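Kids' birthday at home, how much do you plan?
Parties & Get-Togethers board

brulline_mom wrote:
My son turns seven in January and I'm hosting at our place for the first time. He invited 12 kids. My sister says I need a schedule down to the minute, my husband says throw them in the yard and order pizza. I'm somewhere in the middle and losing sleep over it. What worked for you all? I've told myself I'm not spending more than 200 dollars, and the cake is already ordered, so that part's settled.
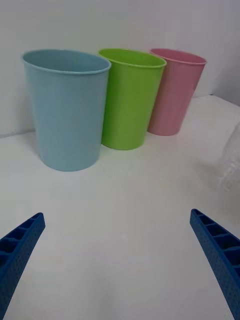
I do want a couple of games ready in case it's too cold to be outside. He likes anything where you knock stuff over or race. Also, do people still do goody bags? I hate them but I don't want to be the mean mom.

bukeck_dad wrote:
Schedule. I'm sorry, but your sister's right. We did "free play" once and by the half hour mark there were kids in my closet. Not a strict one, just know what comes next. Ours went: coats off, game, game, food, cake, presents, out the door. And put an end time on the invitation!!

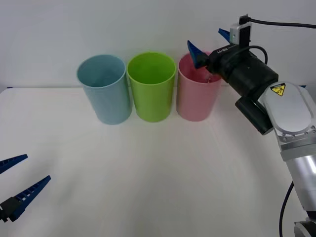

Posted by Huguette Boychuk, 9:40 p.m.
Gonna disagree with bukeck_dad a little. I've done home parties for three kids and the more I planned the crankier everybody got (me included). Two games, tops. Cup relays are great at that age — you split them into teams, they run water from one bucket to another, and whoever fills theirs first gets to pick their slice of cake. In winter use pom-poms and a spoon and do it down the hallway. It costs almost nothing and they will beg to go again.

And skip the goody bags. One paperback or one bouncy ball per kid and you're done.

bukeck_dad wrote:
One bouncy ball per kid in MY house? No thank you, Huguette.

jemura88 wrote:
Following this because I've got one coming up too. Did anybody rent a place instead? The gym on MacAulay quoted me 152 for 2 hours and that didn't even include a table for the food. Seemed steep, but then I think about my carpet.

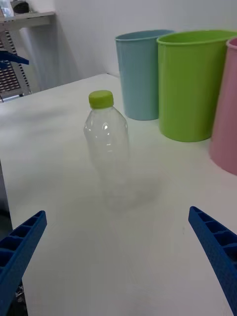
On drinks, get the small waters and write names on the lids with a marker when they walk in. We did juice in open cups last year and I was mopping before the candles were lit. I also had one little guy who was allergic to red dye and I only found out from his grandma at pickup, so ask the parents ahead of time.

Vernon Paquette wrote:
Grandpa here. I think you're all spending too much. We had pin the tail on the donkey and a sheet cake from the grocery store and my kids still talk about it. Is 152 normal for a gym now? For that money I'd want them to feed me too.

Huguette Boychuk wrote:
Vernon, it's normal, unfortunately. I paid more than that for bowling and half of them wanted to sit in the arcade.

brulline_mom wrote:
OK, this helps a lot, thank you! I'm going with a loose schedule (sorry, bukeck_dad, loose is the best I can do), the hallway relay, and a second game where they throw rolled-up socks at a stack of cups. Names on the waters, yes. Still torn on the goody bags because his cousin gave out really nice ones and he noticed.

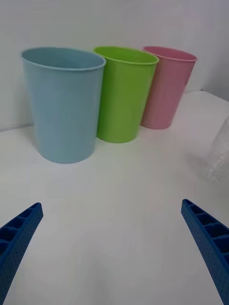

More threads on this board

Sleepover for nine-year-olds, when do you take the tablets away?
Do siblings count as guests?
Thank-you notes: kid writes them or you do?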